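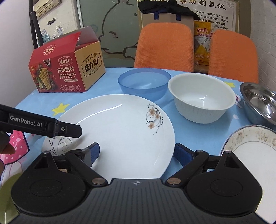 Budgeting for hand-held grippers: what am I forgetting?

posted by spoonrest
December 29, 2018

I've been put in charge of the equipment budget for a small project on clearing tables, apparently as a reward for asking what the equipment budget was. We record people picking up dishes with hand-held grippers, in ordinary rooms, and the recordings go to the folks training the arm.

The plan is two grippers at the start and 10 by October. I have a quote from Konbridge for the grippers and one from Sollance for a bundle that includes "onboarding," which as far as I can tell is a phone call. The arm itself comes out of another budget, thank goodness.

What do people wish they had put on the list? And do I buy all 10 now for the discount, or wait? 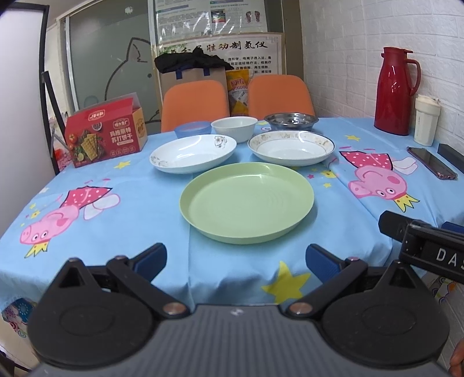
Plates and bowls on the starred tablecloth, green plate nearest.

gravyboat_7

Don't buy all 10. Buy three: two to use and one to sit in a drawer until somebody drops one. Ask for the price on 10 in writing and see how long they'll hold it. Konbridge held ours for 43 days, which is oddly specific, but they did hold it.

What I wish I'd had on the list:

Finger pads. They are the part that touches everything, so price a spare set per gripper and find out how long they take to ship.
Storage. Take your guess and double it, then get a second drive for the copy you swore you'd make.
Dishes. Cheap ones, in different sizes and finishes. Shiny plates and see-through bowls are worth having because they're a pain, and your arm will meet them sooner or later.
Hours. Somebody has to set the table again after every take. We budgeted nothing for this and it ate nearly a third of our time.

As for onboarding, ask Sollance to take it off and requote. If the price doesn't move, well, now you know what the phone call was worth.

Metum Fan

just get the expensive ones

thorlacius_tenant

Mostly agree with gravyboat, except on the spare. We rented ours from Thorlacius for the first two months and they swapped a bad one within the week. Renting costs more per gripper, but you find out whether your people can stand holding the thing all afternoon before you own a closetful.

Also check whether the quote covers repairs or only "support." Ours said support – they were very supportive while we paid for the repair.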